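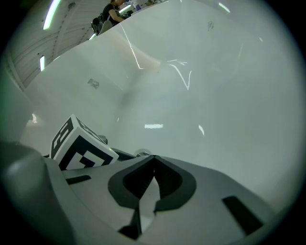 One reply to last night's post wanted to know whether the open day at Grudier had any machines doing real work, or if it was the usual arm waving at a crowd. Thread with my notes, in the order of the tour.

Grudier
Open day, Kovstead site
Jul 8, 2019

Short answer to the reply: mostly real work, with a little waving. The waving was in the lobby.

Background for new followers. Grudier builds small handling cells for shops that make molded and coated parts. Kovstead is where they assemble and test. Sales and service are in Brarnport and were not part of the tour. I maintain cells of this kind for a living, different supplier, so read the opinions with that in mind.

Check-in was at the side door on Paquette Street. Safety glasses, a visitor badge, closed shoes. They turned back a man in sandals, correctly, and then found him overshoes with steel caps, which I did not know existed.

The tour had 4 stops: incoming parts, the hand demonstration bench, the running cell, and the controls room. We spent most of our time at the second and third. Groups were small enough that everybody could hear.

Stop 1, incoming parts. Not much to report. Racks, a scale, a label printer. Parts arrive in whatever the customer ships them in, and the first cell design question is always how they will be presented. The guide said more quotes die at this stage than at any other. Matches what I see.

They do keep the customer's original packaging through the whole build, so the cell is tested against the same trays and bags it will meet later. Our own supplier threw ours away and tested with new trays. New trays are flat. Ours were not flat.

Stop 2, the hand demonstration bench. I had expected a teach pendant. Instead the task is first done by a person holding the gripper, with a camera on it. The gripper body is light grey plastic, black V-shaped cutout at the fingers, and a white cube with black square markers mounted on the left side.

The view from that camera is very wide. You get a round picture with black corners, the gripper at the bottom, whatever you are working on in the middle, and a good part of the ceiling if you tilt it. Straight beams come out bent. Fine for the software, odd for people.

What interested me was the material. Glossy white is about the worst thing you can put in front of a camera. In the wide view the overhead lights come back as thin streaks and angular bright patches, and those move when you move. The surface itself has very few marks on it to hold on to.

I asked how they deal with that. The engineer at the bench gave three answers: record many passes at different tilts, do not trust any single bright edge, and keep the room lights on as they would be at the customer's site. No polarizer. They tried one and lost too much light.

The last point is worth repeating. A lot of vision problems get "fixed" in the lab by buying a nice diffuse light, and then the cell goes into a building with bare tubes on the ceiling. Grudier leaves the ordinary fluorescent fixtures on during recording. It looks worse and transfers better, according to them. I have no numbers to check that against.

On the marker cube. Each face carries a different square code, so a camera that sees at least one face can work out how the cube is turned. Two faces is better than one, as anyone who has fought with pose flips will know. They said flips were common with a single flat tag and rare with the cube. "Rare" was not quantified.

They let visitors handle a spare gripper that was not recording. Lighter than I expected. The trigger has a longer travel than I would like, but it is smooth. After a few minutes you notice you are holding your wrist straight to keep the part in view, and that is a slow way to work. Experienced operators apparently stop doing this after their first shift.

Somebody in my group asked how many passes a task needs. The recording set for their current coated panel job is 2911 passes. That covers the whole job, including failed grasps, which they keep and label. No figure for how many of those failed.

I pushed a little on the failed ones. They are used for the reject logic: the cell should know what a bad grasp looks like before it lifts. Reasonable. I would like to see how it behaves with a kind of failure nobody recorded. The answer was that it stops and calls the operator. That is also the answer I would give.

Stop 3, the running cell. One arm, a fixed table, a guarded enclosure with a light curtain on the loading side. It picked coated parts from a tray and set them on a rack. Fingers have the same geometry as the hand-held version, and this is the whole point of the method – what the person's gripper can reach, the arm's gripper can reach.

It ran while we watched with one stop. The arm came down, closed, waited, opened, and backed off. Then the stack light went yellow and the operator reseated the tray. No drama. The guide did not talk over it or try to hurry us along, and I give them credit for that.

Cycle time was not posted. By eye it is slower than a scripted pick and place on a fixtured part, as you would expect. The argument for it is changeover. Their claim is that a new part goes from first recording to a running cell in 3 working days. I would want to see that done on a part of my choosing, starting from an empty table.

Things I liked on the cell: cable routing is outside the arm and can be replaced without taking the wrist apart. Air lines are labeled at both ends. The drip leg on the air prep unit is at a height where a person will drain it.

Things I did not like: the main disconnect is on the back side, and to get to it you walk around the loading table. There is an e-stop at the front, so it is legal. It is still a long walk with a lock in your hand. Also the enclosure door hinges are plain steel and they sell this to wash-down customers.

Finger wear. I asked because nobody else was going to. The pads are replaceable, two screws, no recalibration if you use their pads. With anybody else's pads you run a check routine. Pad life depends on the coating. They would not commit to a number and I would not have believed one.

Scratching. Shiny parts show everything, so a grasp that slips a little is a reject even if the part ends up in the right place. They inspect after the rack, by eye, under an angled lamp. No automatic inspection in this cell. It is on the list, they said. Everything is on the list.

Stop 4, controls room. Small, warm, a lot of monitors. We saw recordings being sorted. Two people go through the passes and mark start, grasp, release, end. It is dull work and they said so. A person can get through over 70 passes an hour once they know the part.

A decent question from the group here: what happens to recordings that show customer parts or people in the background? The wide view picks up half the room. Customer recordings stay on a machine that is not connected to the general network, and they are deleted on request after acceptance. Background people are masked before anything leaves the site.

I asked for the deletion policy in writing and was told to write to Brarnport. I have done so. No reply yet, but it has only been an evening.

Lunch was sandwiches on the loading dock. Good coffee. There was a raffle for a torque wrench, which I did not win.

Answering some replies here so I don't have to type them twice.

On price: not given at the open day, and I did not ask. They quote per cell after a site visit. If you have a real quote and are allowed to share it, my messages are open.

On whether the hand-held method replaces the pendant: no. The home position, the safe retracts and the tray corners were all taught with a pendant in the normal way. The recordings cover the approach and the grasp. If your part sits in a proper fixture you probably don't need any of this.

On dark or matte parts: they had a black molded cover on the bench as a second sample. Less trouble with reflections, more trouble finding the edge. I did not see it run, so I can't say more.

On dust: the hand-held units get wiped down at the start of each session, lens included. I saw a microfiber cloth on a hook and a sign-off sheet next to it. The sheet was filled in up to that morning, initials and all.

On safety of the hand-held unit: no powered fingers on the version I held. Your own hand closes it. Pinch risk is about what you get from kitchen tongs.

On whether I would buy one: for our long-running parts, no, the fixtures are paid for and they work. For the short runs that we now load by hand, I would ask for a trial. The disconnect would have to move.

Grudier is planning a second open day at Kovstead before the end of July. Same door on Paquette Street. Registration is by email and they want your shoe size, see above.

Correction to the post on stop 3: the light curtain is on the loading side and the unloading side. I only walked past the first. Thanks to the reply that caught it.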